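Susden Adds Upright Tabletop Frame and Tilted Desk Board to Plutska Range

PORKHOLM — Susden, a maker of small desk furniture, will add two items to its Plutska range in January: an upright tabletop frame in black metal and a plain wooden desk board. Both are sold separately and need no drilling.

The frame stands on its bottom rail, with a post at each side and a thicker crossbar carrying two round silver fittings. A tan panel hangs under the crossbar.
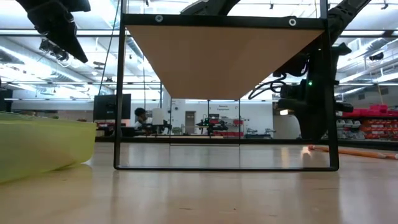
Shipping weight is 74 ounces. Tullio Cattaneo, who drew up both items, kept the rail flat so the frame can be moved along a desk by one person.

The board is 30 inches long and may be laid flat or raised at one end on a black stand. "It takes the things people reach for, and a plant if they want one," said Edileuza Sampaio, product manager.

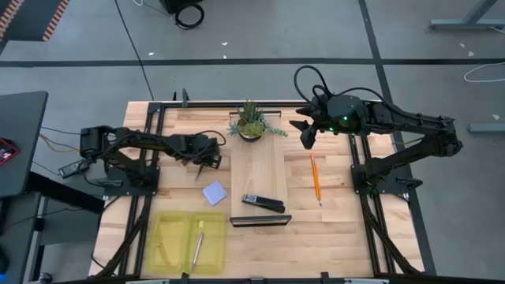 The desk board with a potted succulent and a stapler; a lavender sticky note lies beside it.

Before release, Susden placed the items with 62 office users in Cabanatuan. Their comments led to one change — a shorter stand.
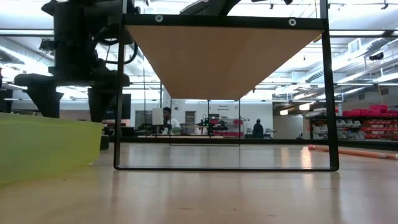

The first production run is 146 frames. Boards will be made to order through spring. Replacement panels and stands will be listed as spare parts. Trade buyers may request dimension sheets from the Susden sales office in Porkholm.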